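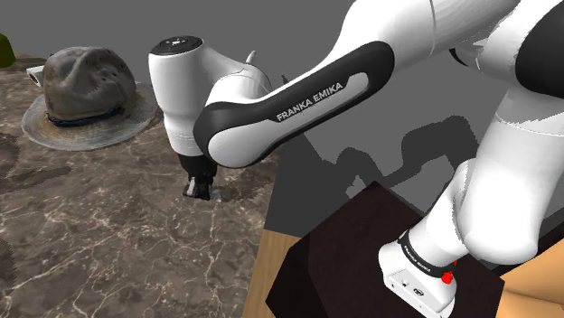
**Brakdale Wildlife Shelter — intake shed & flight aviaries, July check**
Done by: Treasa Hanrahan, with Fatos for the outside bits

- [x] Quarantine door latch — ok, stiff
- [x] Heat pads, brooder boxes. All working. Box 7 thermostat reads high, moved the magpie chicks next door
- [ ] Footbath. Empty again!! Refill at start of every shift pls
- [x] Drug cupboard locked, key log signed
- [ ] Fridge temp log — 2 gaps, both mornings. Róisín to chase
- [x] Sharps bin under the line
- [x] Possum cages, hinges and trays. Fine

**Aviaries**

- [x] Double doors closing on thier own
- [ ] Mesh, aviary 11: hole low on creek side, rat sized. Wired over for now, needs a proper patch before the kookaburras go in
- [x] Aviary 13 perches rewrapped, no splinters
- [ ] Shade cloth flapping on the raptor end. Fatos needs the tall ladder + a second person
- [x] Water troughs scrubed

**Other**

Extinguisher tag in date. First aid kit short on saline and large gloves. Carrier towels ok.

Recheck the mesh before any bird moves — Deirdre to sign off, not me, I'm away till the end of the month.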